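I bought the Trumesa ribbed vase against my own advice. My sister-in-law, Mireille Karam, has one in her hallway and swears by it, and Mireille also swears by a mattress that put my back out for a month. So I went in expecting to send it back. Four months later I still have it, and I still have complaints.

## What you get

One vase, dark grey, ribbed all the way around, in a box far bigger than it needs. The leaflet inside says the ribs "guide the stems into a natural arrangement." The ribs are on the outside. I don't know what they're guiding.

I paid $19, which was a sale price at Dabbas. The regular price is higher and I wouldn't pay it. The store page had 2,969 ratings when I ordered and nearly all of them were glowing, with a suspicious number written before the thing could have held a single flower. "Arrived today, love it!" Well, good for you.

## Tulips, real and otherwise

Most of my testing was with tulips, because tulips are where cheap vases fail. They lean. They keep growing after they're cut. In a wide-mouthed vase they all flop to the rim by the second morning and you get a bald spot in the middle. A vase that can keep a bunch of tulips standing can handle nearly anything else from the grocery store.

I also wanted to see what it did for fake flowers, which is how Mireille uses hers. Red against the dark grey is a strong look, I'll give Trumesa that. A tight bunch of red tulips with green stems is the best color match I've found for it. Pale pink looked muddy, and white looked like a dentist's office.
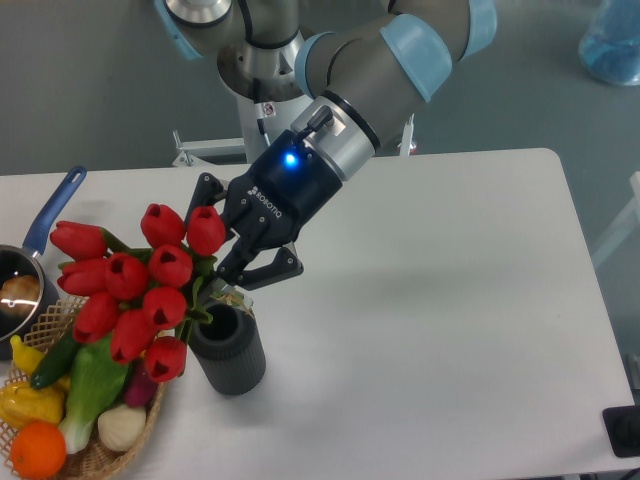

Does the vase tip over when it's full of long stems?

Mine hasn't gone over with water in it, but it wobbles when it's dry and the bunch is top-heavy. If you're using fake stems, put a couple of handfuls of gravel in the bottom. I used aquarium gravel left over from a tank we gave away.

With fresh tulips the results were mixed. A single grocery bunch stood up nicely for three days and then started to lean, which is a day longer than in my old glass cylinder. I changed the water every other morning in both. A day is a day, but the product page promises "upright for the life of the bloom," and that did not happen in my kitchen on any of four tries.

## The stuff that bugs me

You can't see the water level. That's true of any vase that isn't see-through, and people who sell them never mention it. I forgot to top it up twice and lost a bunch of ranunculus that cost nearly as much as the vase.

Cleaning is worse. The ribs collect dust, and a dry cloth just moves it from one groove to the next. I ended up using an old toothbrush. The inside is easier, although my hand doesn't fit past the wrist and I have to use a bottle brush. The leaflet says to wipe with a damp cloth and leaves it at that.

The finish marks too. I slid mine across the counter once and there's now a pale scuff on the base. It doesn't show when it's standing, so I've stopped caring, but I'd be annoyed if I'd paid full price.

## Compared with the Holtodance

Hanan Qaisi lent me her Holtodance vase for two weeks so I could run them side by side. The Holtodance is heavier, has a narrower neck and holds tulips better, no contest. It's also plain to the point of boring, and it cost her more than twice what I paid. If you only care about the flowers, get that one. If the vase is going to sit out empty half the year, the Trumesa is nicer to look at.

## Would I buy it again

At $19, probably. At full price, no. I'd want a heavier base and one honest sentence about how long tulips last in it. The seller offered me a discount on a second one if I left five stars, and I left three.

*June 15, 2023. Bought with my own money. The gravel is still in there.*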